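I went to Mollwood expecting to be told that a robot was about to change everything, which is what usually happens when a college invites you to look at one. The first thing the team captain said to me was, "It's dropped a lot of things this morning, I should warn you."

She is in her third year and leads Sisay, the college's entry for the Lultar Challenge. There are four students on the team. Entrants have to build a system that reaches into a bin of mixed objects, takes them out one at a time and puts them somewhere else. The publicity for the challenge talks about the future of warehouses. I read her a line of it and she pulled a face.

"We don't say that sort of thing. I mean, the college does, on the website. We say we're trying to pick up a thing that's next to a wall."

Why does the wall matter?

"A gripper needs room on both sides. You've got an object and you want a finger here and a finger there. If the object's up against the side of the bin, one of your fingers wants to be where the metal is. People do it without thinking, they just nudge it out with a fingertip. We spent most of January on nudging."

I asked how well the nudging worked. She said it worked well on boxes and badly on anything that rolled, and that there had been a week when the software learned to push things into the corner and then report that the bin was empty. I said this sounded like several places I've worked. She was too polite to laugh.

The lab is a teaching lab, and the team gets it from four in the afternoon until the building shuts. The arm belongs to the college. The gripper, the bin set-up and nearly all of the software are the students' responsibility, and they had £900 from the department to cover it. I wanted to know whether £900 was a lot.

"It was gone by the second month. Most of it went on gripper parts. The rest is cables, screws, clamps, tape. I'd like to say tape was a small part of the budget."

The objects cost next to nothing. They came from drawers at home, a pound shop and the bottom of somebody's rucksack, and the only rule was that they should be awkward in different ways: shiny, flat, thin, lumpy, or simply dark against a grey floor. The challenge organisers send out their own set on the day and don't reveal it beforehand, so there is little point in getting very good at one particular set.

This is where I began to have doubts, and I put them to her. If you practise on junk from a drawer and get tested on somebody else's junk, how do you know you've learned anything?

"You don't, fully. We hold some things back. There's a bag we don't train on, and it comes out at the end of the month, and then we all get a bit depressed."

How depressed?

"On the things it knows, it's decent. On the bag it's 60 per cent."

Sixty per cent of what, exactly? I've learned to ask. A success rate can be made to mean anything if you're allowed to pick what counts as a go. She told me that a try starts when the arm begins to move down and is only a success if the object ends up in the tray. Lifting it and losing it halfway is a failure, and so is bringing up two things together.

"There was a big argument about that one. If it picks up two, you've emptied the bin faster. One of us still thinks we should get double points for it. But the rules say one at a time, and if you were packing an order you'd have sent somebody a free stapler." 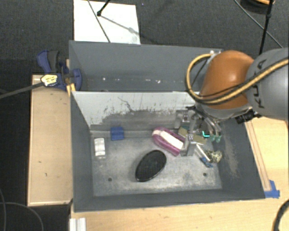 *Down among the small stuff in the front compartment, with the gripper beside the magenta object.*

The team's second programmer, who had been typing with his back to us through all this, turned round when I asked what the hardest object was. He had a ready answer and it was a long one.

"Anything flat. Everyone thinks it'll be the weird shapes, but weird shapes have got bits you can grab. With something flat on a metal floor, the finger has to come down right on the floor and get under it, or squeeze it from the edges, and you're a millimetre off and you've just pressed on it really hard. Then black and shiny is bad in a different way. The camera doesn't get a proper reading off it. So as far as the arm's concerned there might be a hole there."

And what does it do about the hole?

"It avoids it. It's very respectful of holes."

I asked whether he would call the system intelligent. He said he'd rather not, and the captain said that the college's press office already had. Neither of them seemed cross about this. They talked about the press office much as you'd talk about the weather.

What the software does, as far as I could follow it, is take a picture of the bin, come up with a list of places where the fingers might close on something, score each of them, and try the best. Afterwards it is told whether it worked. The scoring comes from past tries, and the team now has 2000 of them on file. I said that sounded like plenty.

"It sounds like plenty until you split it up," the captain said. "Take out the ones where the gripper was bolted on slightly wrong. Take out the ones from before we moved the camera. Then you've got all these easy ones in the middle of the bin, and what you actually want is the nasty ones near the edges, and there's hardly any of those."

Couldn't you just put more things near the edges?

"We do. You still have to stand there and do it."

That part had not been in the brochure either. For every run, somebody has to tip the objects back in and stir them about, and somebody has to stay within reach of the stop button. The team keeps a rota. I looked at it, pinned up by the door, and noticed that the late slots had been swapped so often that the paper had gone furry with rubbing out. For a machine meant to save people the trouble of sorting things, it takes up a great deal of people's time.

I said as much, and the captain thought it was a fair hit. "Yeah. If you wanted that bin emptied today, I'd do it by hand and go home."

So why do it?

She took a while over this. I had expected something about careers, and there was a bit of that: two of last year's team went on to jobs at Dekar, an engineering firm a short bus ride away that lends the college an engineer one afternoon a month. But her main answer was about being wrong.

"In lectures you do a problem and there's an answer at the back. With this, you're sure you know why it's failing, you're completely sure, and you fix that, and it fails exactly the same. I was certain for weeks that it was the camera. It was a screw. I've never been that wrong about anything for that long. I think it's been good for me, but I didn't enjoy it."

The programmer said he had enjoyed it, since he'd said it was a screw. There was a short discussion about whether he had said so at the time.

I should declare that I've covered this challenge before, and I came away unimpressed. What I saw then was a hall full of arms waving over bins, plenty of clapping when anything at all got lifted, and speeches about partnership. Not much was said about what the students had learned, or whether the judging told you which system was any better. A round is short and luck plays a big part. If the organisers happen to tip the objects out so that the easy ones land on top, a poor system can look clever. I asked both of them if they thought the best team usually won.

"No," said the programmer.

"Sometimes," said the captain. "It'd be better with more rounds. They say there isn't time. There's time for the speeches, though."

Would they do well this year? She thought they would get through the first stage and was careful not to go further than that. Their weak spot is speed. Sisay is set to move slowly when it gets close to the sides of the bin, after an early run in which it didn't, and a slow approach eats up a round. Other teams, she has heard, use suction cups and go much faster. Suction is good on smooth, flat things, which would answer the programmer's complaint, and I wondered why they hadn't used it.

"We looked at it. It's rubbish on anything bumpy or full of holes," he said. "And we'd spent the money."

I liked them for that second sentence. Almost every project I write about has one like it somewhere, and it's normally left out.

Before I left, I asked if I could choose the next pick. It doesn't work like that, they explained; the system chooses, according to its own scores, and it had no interest in the object I'd pointed at. It went for something else, came down very slowly, closed, lifted, and let go about a hand's width up. The captain wrote a nought on the sheet. It went back for the same thing and this time got it across to the tray, and she wrote a one.

I still don't think a bin of oddments in a teaching lab tells us much about warehouses, and I don't believe the website. The sheet I would believe. I asked if the college had ever wanted to publish it, noughts included, and she said that no, it hadn't come up, but I was welcome to a copy. It's on my desk. The handwriting gets worse towards nine in the evening, and next to one row of failures somebody has written "flat thing AGAIN".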